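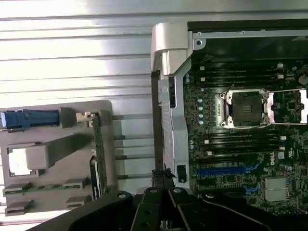 When I moved to this country, the first English word I learned at work was "chore". My supervisor used it for everything on the refurbishing bench. Blowing out the dust was a chore, taking out the memory was a chore, filling in the sheet was a chore. I thought it was a technical word. Later I understood that it is the same word people use for dishes and laundry, and since then I cannot separate the two things in my head. So when friends ask me whether machines can do the chores yet, I want to ask back, which ones do you mean?

I work with old office computers at Koppel, where we open them, test them, clean them and take them apart when they are not worth to sell. I have done this for 4 years. It is honest work and I like it, mostly. In May I started to write down what I think about robots and this kind of job, because every few weeks somebody sends me a video of a robot folding a shirt and asks if I am worried.

I am not very worried, but I am also not laughing. I would like to explain both.

Let me begin with what is hard. An old desktop computer looks like a simple box with square parts. From far away it looks much easier than a shirt, because a shirt has no shape and a computer has a shape that does not change. This is what I believed too. But a computer case was designed for a person with ten fingertips and two eyes that can move around to look behind things. You put one finger on a latch, you feel that it gives a little, and at the same moment the other hand is already lifting. If the latch does not give, you don't push more. You stop and look for the screw you forgot.

The CPU socket is the best case to think about. On many boards of the kind I handle, there is a metal frame which swings open, and under it there are very thin pins. Everything about this part says "be careful". A person who has bent the pins once will never bend them again, or at least not for a long time. I bent them in my second week, and I can still feel my stomach when I remember it. How do you give this feeling to a gripper? Maybe you don't need to. Maybe you only need a good measurement of force and enough practice. I really don't know, and I distrust people who say they know.

Then there are all the small plastic pieces. Blue clips, gray clips, clips that slide, clips that turn, clips you must press from the side while pulling up. The makers often use a color for the parts you are supposed to touch, and this is a kindness for us. I think it will be a kindness for the robots also. If I had to teach a machine this job, I would begin there: find the blue thing, find out which way it wants to move.
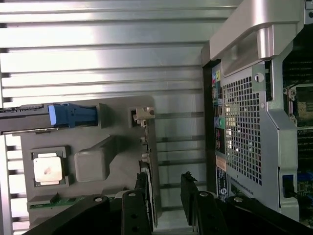
The second difficulty is the order of the work. To take out one part you have to move another one first, and the order is different from model to model. In a factory where new computers are made, this is no problem, because the same model comes 1,000 times and each one is clean and fresh. In our shop the boxes come mixed. One has a missing screw, the next has a sticker over the screw, and another has been repaired before by someone who used glue (please don't use glue). I think the household is the same. The dishes are not hard one by one. What is hard is that the sink is never the same sink two times.

Now the other side, why I am not laughing. A few years ago the videos showed a robot arm picking up a colored block and putting it in a bowl, very slowly, on a white table. These days I see arms working with zippers, plugs and small connectors. They still drop things. Often the video is made faster, and you must look in the corner for the small text that says how much. But the things they drop are now difficult things, and I count this as progress.

I also notice that two jaws can do more than I expected. I tried it on myself. One evening I took a pair of kitchen tongs and tried to open an empty computer case at home, with my other hand behind my back. I managed the side cover. I managed one memory stick, after a lot of bad words in my own language. The fan connector I could not do at all, and the cat left the room. But with two pairs of tongs, one in each hand, it was much better, so maybe one arm is simply not enough for this kind of task. Try it if you have some old machine you don't care about. You will have more respect for the robot and also for your thumb.

My cousin's firm in Sindport sorts returned goods, and they have some automation there. It moves boxes, reads labels and weighs pallets. It does not open anything. When a box must be opened, a person opens it. I find this is a good picture of the present moment. The machines are good at the outside of things, and we still have the inside.

If you ask me for a prediction, I will give you a small one. I think a robot will remove the memory and the drives from a standard office computer, in a normal shop like ours, before a robot will clean a normal kitchen. The shop can be made a little more tidy for the machine, with good light and a holder for the case. My kitchen can not be made tidy even for me. And for the mixed boxes with glue and missing screws, I expect to have work for a good while.

Next time I want to write about screws, and why there are so many different ones in one single computer. If you repair things for your job and you have tried any robot arm, also a cheap one, please write to me. I am most curious how it holds the screwdriver.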